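I have never believed in the clear desk. Every January some magazine prints a white room with one pencil in it, and I always want to know where they've hidden the post, the chargers and the half-eaten flapjack. So when our sewing and pattern evening took up "bare tables" as a rule, I grumbled all the way home.

The idea came from a leaflet that Hevine put in with an order of tracing paper. You take everything off, wipe down, and put back only what you'll use in the next hour. The leaflet promised calm. It also wanted me to buy a set of stacking trays from Flolora, and that told me a fair bit about where the calm was supposed to come from.

I tried it anyway, at home first, on the table under the window. It took me most of an evening. I found 2 tape measures, neither of which agrees with the other, a bag of buttons from a coat I gave away, and 7 bobbins wound with the same navy thread. I must have wound a new one every time I couldn't find the last. The Pindstead catalogue was under the lot, still in its wrapper, and went straight into the recycling.

Did I feel calm? For ten minutes, perhaps. Then I wanted the small scissors and they were in a box, inside another box, on a shelf I need a stool to reach. I'm told this is a matter of "finding a system". My system was that the scissors lived on the table.

I did skip the trays. An old De Bruijn biscuit tin does the job, and it came with biscuits in it. As for the leaflet's claim that the average hobby table holds 300 loose items, I'd love to meet whoever sat down and worked that out.

I'll give them one thing, though. Cutting out is easier with space. Paper lies flat, the cloth doesn't ride up over a pincushion, and I'm not forever lifting my elbow round a mug. I cut a whole sleeve without moving anything — and for me that's a rare event.
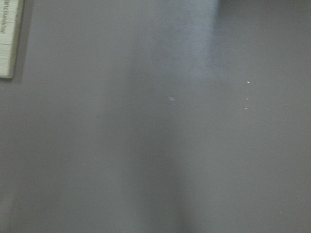
*Evening Sewing and Pattern Club — members' pages*

A plain grey top and a strip of pale wood up in the corner is about as close to the magazine look as I'm ever likely to get. I quite like how the light falls on it, if I'm pushed. Grey is a sly colour for a table, mind. It looks clean whether or not you've wiped it, and it shows up white chalk far better than the cream oilcloth I've got at home.

What I don't accept is that any of this lasts. Ask me again in February, when everyone is behind with their coats and the lining is all over the place. My own table has already got the scissors back on it, and the good tape measure, and a mug. The tin is still tidy, but I haven't opened it since.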